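About Us - The Poreck Workshop

Building a robot arm in a shared shop, a little at a time

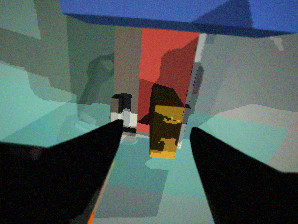

We are a small shared workshop on the ground floor of an old dye works on Cliltmont Street, and if you have found this page you probably either want to join us, want to borrow our drill press, or have heard that we are building a robot arm and want to know how it is going. All three are fine reasons to be here, and we'll try to get to each of them, though I should warn you that the arm gets most of the space.

Poreck began with 5 people and one very heavy workbench. We had met at a repair evening in the library basement, the kind where you bring a toaster and go home with a screwdriver set, and we kept running into the same trouble. Everybody had a project that was too big for the kitchen table and too small to rent a proper unit for. So we put in what we could, found a landlord who didn't mind sawdust, and moved in one rainy April with the heating off. The workbench took most of an afternoon to get through the door, and it has not moved since. We now have about 70 members, some here most evenings and some who turn up once a season to cut a shelf, and both kinds are equally welcome to the coffee.

The arm came along a good while later. A few of us had been building small machines at home (a plant waterer, a curtain puller, a thing that was supposed to sort screws and mostly spread them) and we thought it would be nice to build something together that none of us could finish alone. We named it Zarkix, after a long discussion that I won't go into, and the name is now painted on the base in letters that are a bit too large.

Zarkix is a tabletop arm with a two-fingered gripper. The fingers were the first part we agreed on and have been the last part to settle down. We are on version 7 of them. The early ones were carved from scrap and flexed like a ruler, and then there was a pair with lovely rubber pads that picked up every bit of lint in the building. The current pair is plain, blunt and easy to print again when one snaps, and that suits a shop where people learn by doing. If you visit, there is a cookie tin of retired fingers on the windowsill, and you may take one home.

A good deal of the work now goes on in simulation. We held out against it for a long time, partly out of stubbornness and partly because most of us joined a workshop to get away from screens. But the arm can only be used by one group at a time, and a simulated one can be used by anybody with a laptop, at home, in slippers, at whatever hour the baby wakes up. Our simulated worlds are blocky and brightly colored and nobody would mistake them for the real bench. That's all right with us. We want to know whether the fingers can get around an object without bumping its neighbors, and blocks are quite good enough for asking that.

The way we work goes something like this. Somebody sets up a small problem, such as a few objects standing close together, and puts it in our shared folder. Others try it over the following days and write down what they changed, in ordinary sentences, in the project notebook. Then on project night we clear the big bench, try the more promising ideas on the real arm, and find out what we forgot. Usually it's friction. Once it was a loose screw in the wrist that had been quietly ruining our measurements for weeks, and we were all rather embarrassed, and then we had soup.

You don't need to know anything about robots to take part. Some of our steadiest builders came to us from sewing, baking and bicycle repair, and the person who finally got our cables to stop tangling had spent years rigging sails. What helps most is patience and a willingness to label your boxes. We do ask every new member to come to a safety evening before using the power tools or switching on the arm, even if you have used bigger machines elsewhere, and we keep a red stop button within reach of anybody standing at the bench. Please don't hang your coat on it.

Money, briefly. The whole arm has cost us $900 so far, spread over a long stretch and paid from dues, a jam sale and a generous box of motors from Abbasi, the hardware store on the corner, who also let us put our flyers by the register. We try to buy used, print what we can and repair before replacing. The drawings and the notebook are open to any member who wants to build a copy at home, and a few already have - one lives on top of a refrigerator and is doing well, we hear.

Besides the arm, we have a wood corner, two sewing machines, a soldering table with decent lamps, and a wall of hand tools that really does get put back in order most nights. Younger makers are welcome with a grown-up. The front door is level with the street, and the big bench has a lowered section that can be used from a chair.

Our next open evening is on 27th May. Come and see the bench, try the simulated arm on one of our laptops, and stay for something to eat if you have the time. There is no need to sign up beforehand, but if you would like to bring a project along, leave us a note through the contact form so that we can keep a bit of table free for you. The bell by the door sticks in damp weather, so give it a good push or just knock on the window.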